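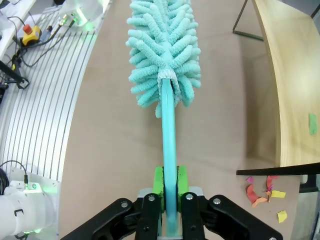
Drasholm Household Assistance Project
Progress report to the Nomier Fund, second period
Submitted by Perihan Canpolat, project lead

1. Status

Work on the dusting and tidying tasks continued through January. The team recorded 1,102 complete runs against a target of 2,260 for the grant year. The shortfall follows from the stoppage described in section 2, during which no runs were made on either arm.

2. Grip failure and stoppage

During a dusting run at 3:40 in the afternoon, the arm lost its hold on the duster at the top of a sweep. The duster left the gripper and landed outside the marked work area, close to the operator's chair. The operator pressed the emergency stop. There was no injury and no damage to the equipment. The event was entered in the safety log as a dropped tool, category two.

Tülin Avcı led the review. Her findings were as follows.

The handle of the duster is smooth and narrows the contact to a small part of each green grip pad. The pads in use at the time had been fitted for the earlier block-handling work and were worn along one edge. Under a slow sweep the hold was sufficient. When the arm reversed direction at full speed, the handle turned between the fingers and then slid out.

The control software did not detect the loss. It compares finger position with the last commanded value, and the fingers had closed by less than the alarm threshold. The arm therefore went on to complete the sweep with nothing in its grip. We consider this the more serious of the two faults.

A search of earlier logs found 85 runs in which the handle had turned to some degree without being dropped. These had been marked as successful. They have now been relabeled and are excluded from the total given in section 1.

3. Corrective action

Both pads on each gripper were replaced. Pad wear is now checked at the start of every shift and signed for. The speed limit for any run with a long-handled tool has been lowered, and the limit is set in the controller so that it cannot be raised from the operator's screen. The alarm threshold was tightened, and a loss of grip now halts both arms.

After these changes the team made 367 test runs with the same type of duster. Two halts were triggered, both by slight turning of the handle, and no tool was dropped. The safety officer at Moschos reviewed the log and agreed to the restart.

4. Open items

The replacement pads supplied by Jodeck are of the same pattern as the old ones. A softer pad has been requested for trial. The operator's chair has been moved back, but the boundary marking on the floor has yet to be redrawn.

We ask the Fund to approve a two-month extension of the recording phase. No additional money is requested.

Comments (3)

mkeller
Was the new threshold tested with the thinner tools as well? Section 3 only mentions the duster.

T. Avcı
Not yet. The squeegee and the bottle brush are next, at the reduced speed.

rowan_p
Please attach the pad inspection sheet to the next report. Other grantees have asked for a copy.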